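Cleaning and sorting the small toys, second pass

The first pass was in September and covered the large items: the train track, the two bins of blocks, the ride-on thing with the broken horn. What remained was the category I had been avoiding, which is everything smaller than a coffee mug. All of it had collected in one 90 liter Pamik tub at the back of the hall closet. The tub weighed more than I wanted to carry upstairs, so the work was done on the dining table over two evenings.

The method is simple and I will set it down in the order I used it.

Step one is to sort by what the toy can tolerate. I use three groups. Solid plastic with no openings can go in a sink. Anything with a seam, a battery door or a hole gets wiped. Anything with fabric, flocking or a paper label gets a dry brush and is otherwise left alone. Most of the time goes into the middle group. A hollow figure that has been in the bath will hold water for weeks, and the only reliable test I have found is to shake it next to your ear and then leave it standing on a paper towel overnight.

Step two is the wash. Warm water, a small squirt of dish soap, and a toothbrush with the bristles cut down to half length. The short bristles are stiffer and get into hat brims and the grooves around eyes. I rinse in a second bowl and do not use the dishwasher. I tried the dishwasher last year with a set of Skaka farm animals and the horse came out with its legs splayed. It has not stood up since.

Step three is the table. I take the cloth off and work on the bare wood, a few toys out at a time. A dark surface shows lint and dried soap on pale plastic better than a white towel does, and the finish wipes clean. The drawback is that round things roll. The table is out of level toward the kitchen by a small amount that I have never corrected, and a ball put down carelessly will find the slope.

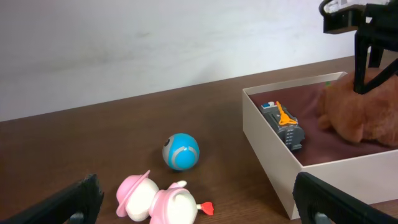

Pale pink and white plastic is the worst combination to clean. Pink hides grime until it is next to something fresh, and white shows every mark but also yellows, so it is hard to know when to stop scrubbing. My rule is two rounds with soap and one with a baking soda paste. If the mark is still there after that, it is part of the toy. I do not use bleach or the melamine sponges on anything with printed features. The sponge is an abrasive and it will take off an eye in four strokes.

Blue holds up much better. So does gray. If I were buying again, I would buy on that basis, although I accept that the end user has other criteria.

Small projecting parts need a separate check. Stars, flames, tails, antennae, anything that sticks out and is a different color from the body is often a separate molding pushed into a socket. I pull on each one with a firm, steady grip. If it moves, the toy goes to the glue pile. For glue I use a two-part epoxy and leave it overnight with a rubber band around it. Superglue is faster but leaves a white haze on glossy plastic.

Step four is storage, which was the reason for the whole exercise. The single tub does not work. Everything worth having sinks, and the only way to reach it is to empty the tub on the floor. I replaced it with four shallow Tesfamariam drawers, the 498 model, which fit under the bench with a finger's width to spare on each side. The deeper version, the 1534, is better made and has a proper stop on the runner, but it is too tall for the bench by the thickness of its lid.

The drawers are divided as follows:

Characters and anything with a face
Vehicles
Balls and anything that rolls
Parts, with the glue pile in a jar

The third drawer has a strip of shelf liner on the bottom. Without it the contents all arrive at the front with a bang whenever the drawer is opened.

A toy with a face that also rolls is an edge case. I have put these with the balls, on the grounds that the liner matters more than the face. This has already been overruled once and I found several of them back in the first drawer by breakfast.

The old tub has been rinsed and now holds extension cords. The glue pile is still in its jar, and the epoxy is on the list for the next trip to the hardware store in Cliltside.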